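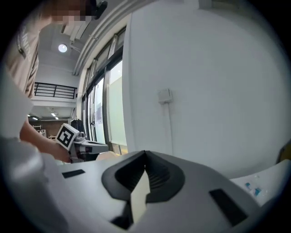 Two hand-held grippers at the work area, the far one with its marker cube on top.

Skidero hand-held gripper, pair – review

We paid 1,687 for the pair and have used them for 13 weeks at Mimance. Setup took Armelle Gaillard and me an afternoon. Seating the finger in the V-shaped mount is easy. Getting it square is slower, and the manual gives it one line.

The marker cube needs more care. If it gets knocked, redo the calibration before you record anything. Ours has needed that twice.

Upkeep is light. Wipe the marker faces, check the finger for play, charge overnight. A replacement finger took 24 days to arrive, so order a spare with the kit.

Good grip, decent weight, poor manual. I would buy them again.

Timothée Chauvin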